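Gilchrist Mug and Plate
Lunch for One range
Item 143
£26 the pair

In stock at Imville and Erkport. Order before noon and it leaves the same day.

Colours: Mug in Tidewater, plate in Lavender
Also available: Mug in Oatmeal, plate in Oatmeal (for people who find the above a bit much)
Dishwasher: yes, both
Microwave: yes, both
Oven: no, neither

The Gilchrist is a mug and a plate. We have sold dinner services with gravy boats and little lidded things that customers ring up to ask the purpose of, and we will go on selling them at Christmas. The rest of the year most people eat lunch off one plate with one drink beside it, and they would like both to be pleasant to look at and difficult to knock over.

The mug is ceramic, straight in the body and a little wider at the rim, with a curved handle that takes a proper grip. The plate is round and shallow with a raised rim, enough to stop peas and keep the juice of a tomato where it belongs. Soup is beyond it. Please stop trying.

Tidewater has caused some discussion in the shop. On the order form it is a pale teal. By the window at Imville it goes green, and under the strip lights at Erkport it is plainly blue. If you are matching it to a kitchen, bring a bit of the kitchen.
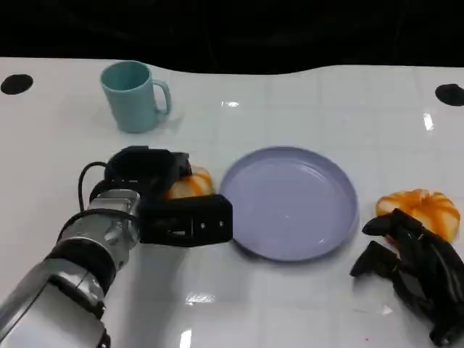
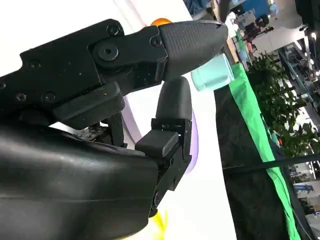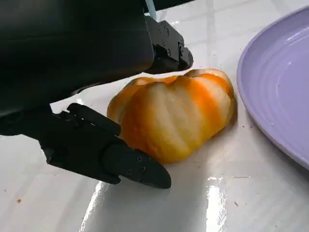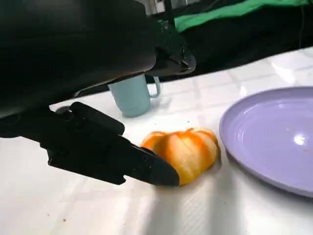 Rochelle Waaka

I have had the Tidewater and Lavender pair at home since January, when the first crate arrived and one box had been opened in transit. I put them to work the same evening with toast. They have since had eggs, cold curry, half a pork pie, a great deal of fruit and one birthday cake that was meant to be shared.

Fruit is where the plate does best. Lavender is an odd colour for food. Chips look peculiar on it and mashed potato looks frankly unwell, but anything orange comes up beautifully, and so do green apples. I now peel a satsuma at my desk most afternoons with more ceremony than a satsuma has earned. The rim keeps the segments from rolling off into the post.

The plate is happiest on a pale table. On my mother's dark oak it looks like something left behind by a guest, though she disagrees and has kept the one I took round.

As for the mug, the handle is the reason to buy it. My last one had a handle you could get two fingers into if you had thin fingers and a high pain threshold. On this one the curve stands well clear of the side. It is a modest mug all the same. If you drink your tea by the bucket, have a look at the Bradis, which holds 500 ml and weighs as much as a small dog when full.

Complaints, in fairness. A Lavender plate shows crumbs. You will know who had toast. It also picks up a reflection from a ceiling light, so anyone hoping to photograph their lunch should sit nearer the window or reconsider the hobby. The mug doesn't match the plate and was never meant to, and we still get one or two back a month from customers who had assumed a mistake at the warehouse. If you want things to match, the Oatmeal pair matches so well you may lose it on the worktop.

Care

Wash before first use. The dishwasher is fine on any setting, top rack for the mug. Tea stains come off with bicarbonate of soda and a damp cloth. Leave the wire wool for the roasting tin.

Metal cutlery may leave faint grey lines on the plate over time. A cream cleaner will shift them. So will not minding.

Don't put either piece in the oven to warm. Hot water from the tap does the job in a minute, and then you can dry the plate on whatever is nearest.

Breakages

If it arrives broken, tell us within 26 days and we'll send another. We don't need the pieces back. A photograph of them will do, and it needn't be artistic.

If you break it yourself, mugs and plates are sold singly to anyone who has bought the pair. Ask at the till or put "single" in the notes box when you order. You needn't explain how it happened, although people generally want to.

Delivery

Free to the shop at Imville or Erkport. Home delivery is charged at checkout and depends on how many you're having. Everything goes out in card with paper padding. The padding is plain and can be used for lighting the stove or wrapping the next thing.

We can't gift-wrap the Gilchrist at Erkport at present, there being no room on the counter. Imville will do it if you ask before the lunchtime rush.

Questions we get

Do they stack?
The plates do. The mugs will balance one on another for a short time, and that isn't the same thing.

Will there be a bowl?
We've asked. The answer was "possibly", and it has been "possibly" for a good while. Buy the Bradis bowl if you are hungry now.

Can I have a Lavender mug and a Tidewater plate?
No. We're sorry about it too.

Is it suitable for children?
It's as breakable as any other mug and plate. You know your own children.

Does the colour wash off?
It hasn't on mine, and mine get no special treatment.

Goes with

Bradis large mug, 500 ml
Bradis soup bowl
Imville tea towel, striped
Gilchrist side plate, Oatmeal only, last few at Erkport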